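# Manipulation Learning Group: Minutes of the Project Meeting

Altdale Laboratory, 6 Apr 2021

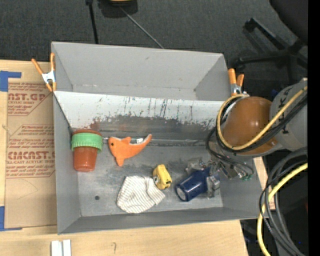 Sorcha Moffat asked that the meeting begin with the evaluation method, as the remaining items depended on it. She did not consider that the pick success figures in the February report could be compared with one another while the starting layout of the objects was left to the operator.

**Present:** Esperanza Abernathy (Chair), Haris Dogar, Sang Hứa, Birdie Iwasaki (minutes), Sorcha Moffat

**Apologies:** None

## 1. Minutes of the previous meeting

The February minutes were accepted with one correction. Under item 4, "training set" should read "held-out set". B. Iwasaki to amend the filed copy.

## 2. Evaluation method

The Chair invited discussion of the point raised by S. Moffat.

H. Dogar explained the current practice. The operator places the objects in the front compartment of the bin, starts the policy and records each attempt as a success or a failure. An attempt is a success if the object is lifted clear of the bin and released in the rear compartment. Layouts are not recorded beforehand and are not repeated between policies.

S. Moffat noted that an operator who knows which policy is loaded may, without meaning to, set easier layouts for it. She proposed that layouts be drawn up in advance, stored, and used for both policies in alternating order, with the operator not told which policy is running.

S. Hứa supported the proposal but questioned whether soft objects could be returned to a stored layout with enough accuracy. A rigid item such as the flower pot could be matched to an overlay on the monitor. A cloth could not, and the plush animals were only a little better. He suggested that soft items be matched by position only, and that their results be reported separately.

The Chair asked whether separate reporting would make the overall figure harder to read. S. Hứa replied that the overall figure was already hard to read, as it combined object types on which the policies behaved very differently.

**Agreed:** Stored layouts to be used for all comparisons from this date. Results for rigid and soft objects to be reported separately, with a combined figure given beneath.

## 3. Results to date

H. Dogar presented the data collection total. The target set under the Prundel project plan was 3,000 attempts. The total logged is 3,109, and collection under this heading is closed.

He reported that the policy trained with failed attempts included did better than the policy trained on successes alone. The difference was clearest with objects lying against a wall of the bin. It was small for objects in open space, and for cloth he did not think any difference had been shown.

S. Moffat asked that the result be described as provisional in all outside correspondence until it had been repeated under the method agreed in item 2. H. Dogar had no objection, though he wished it recorded that the direction of the result had been the same for every operator.

S. Hứa raised the matter of glossy cylinders. The grasp detector tends to place the fingers too near one end, and the object then turns in the grip as it is raised. These attempts have been labelled inconsistently, some as successes and some as failures. After discussion it was accepted that turning in the grip should not in itself count as a failure, provided that the object reaches the rear compartment.

**Agreed:** Labels for cylindrical objects to be reviewed by 2 people working separately. Disagreements to go to the Chair.

## 4. Request from Zollance

The Chair tabled a request from Zollance for early access to the attempt logs. Members were content to share the logs once the label review was complete. B. Iwasaki pointed out that the operator initials in the notes column would have to be removed first.

**Agreed:** No release before the review is finished.

## 5. Nguyen-Tran comparison

S. Moffat reported that the Nguyen-Tran baseline had been run in simulation only. She recommended that it be run on the arm with the same stored layouts, and asked for 5 sessions of arm time. The Chair approved the request, subject to the calendar. H. Dogar asked that the gripper calibration be checked before the first session and the values entered in the log.

## 6. Actions

| Action | Responsible |
|---|---|
| Correct February minutes | B. Iwasaki |
| Prepare and store layouts | S. Moffat |
| Write position-matching rule for soft objects | S. Hứa |
| Review labels for cylindrical objects | H. Dogar, S. Hứa |
| Remove initials from log notes | B. Iwasaki |
| Reply to Zollance | E. Abernathy |
| Book arm time for baseline | S. Moffat |

## 7. Other business

B. Iwasaki asked that log files be named by session and not by operator. This was accepted without discussion.

Date of next meeting to be circulated by the Chair.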